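Facilities > Inspections > Furniture and Fixings

Kamolrat House: wall cabinet checklist, October
By Boonsong Rojanasak
Print | E-mail

Item 1. Wall fixings. Pass. Torque checked at all anchor points, unit 886.
Item 2. Shelf pins. Pass. Replace any bent pin before loading.
Item 3. Door hinges. Comment: upper hinge screw a quarter turn slack on the pantry unit. Tightened.
Item 4. Glass panels. Pass. No chips at the beading.

Shelves are to be cleared before items 1 and 2 are checked. Doors are opened fully and released. 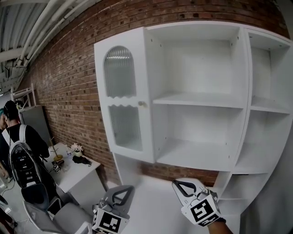
Gornach asked whether the 100 lb limit covers the whole unit or each shelf, as the old label gave no answer. Whole unit. A new label is on order from Pasetti.

Item 5. Mortar at anchors. Comment: hairline crack, 3 inches long, beside the lower left anchor in the hall. Recheck in 7 weeks.
Item 6. Door knobs. Pass.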